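Wall planner or weekly sheet for a shared office?
Planning and Schedules board

tallpine_19
We have a small office in Clarkbridge and everyone keeps their own calendar. Things get missed. I want one schedule we all look at. Do you print a weekly sheet or hang a big yearly planner? I tried the free Pamano template and the rows are too short to write in.

mossgate
Weekly sheet. Print it landscape, one row per person, one column per day. Leave the weekend off if you don't work it. We've done it like that since June and I can read it from my desk.

Orrin_desk
I'd go the other way. A weekly sheet hides anything more than five days out. We had a supplier visit and a software renewal land on the same morning and no one saw it coming. Get the yearly one and write small.

mossgate
Writing small is how you end up with a planner people stop reading.

Orrin_desk
Ours is the Tararico wall one and it gets read fine. Use initials and a code for the type of job. D for delivery, M for meeting.

kettle_and_pens
You can fix the Pamano rows. Open it in a spreadsheet, select all the rows, set the height by hand and turn off "fit to page." Then it prints on two sheets and you tape them together.

tallpine_19
Thanks, that worked. It's two pages now and there's room for three lines per person. Still not sure about the yearly view.

halfpast8
Do both. Month list on the left, current week on the right. The Obradović layout is set up that way if you don't want to build it yourself. Change the start day before you type anything in or it shifts your entries.

Orrin_desk
Two places to update means one of them is wrong by the second week.

halfpast8
Not if one person does it at 4 pm before they leave. Takes a few minutes.

tallpine_19
Going to try the combined one for a month. Old sheets will get filed in the cabinet by date. I'll post back with how it goes.
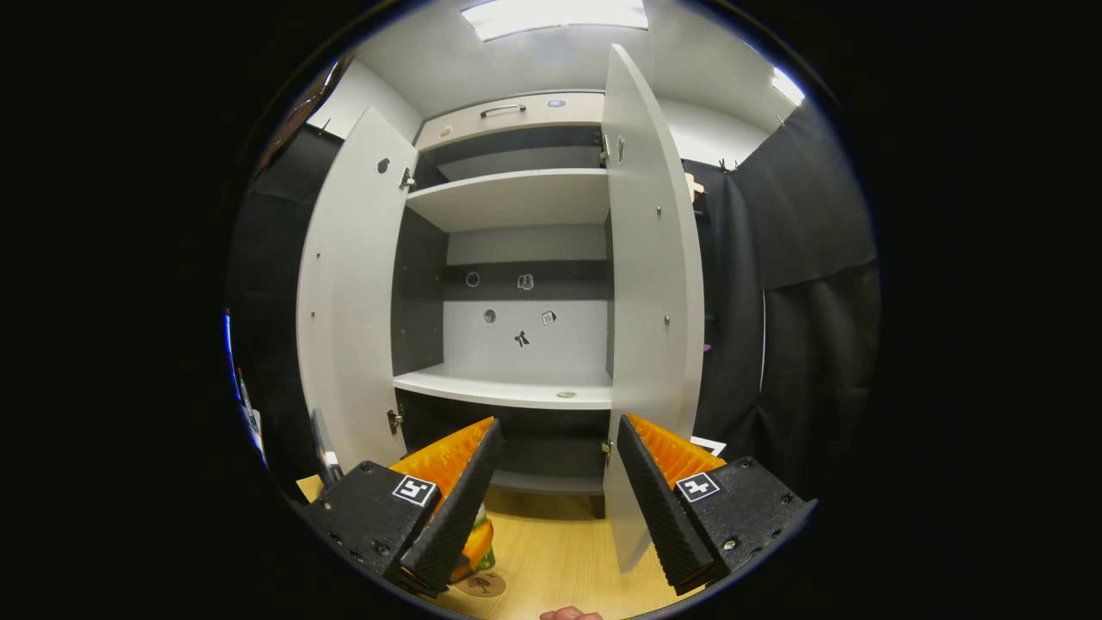

Cabinet with both doors open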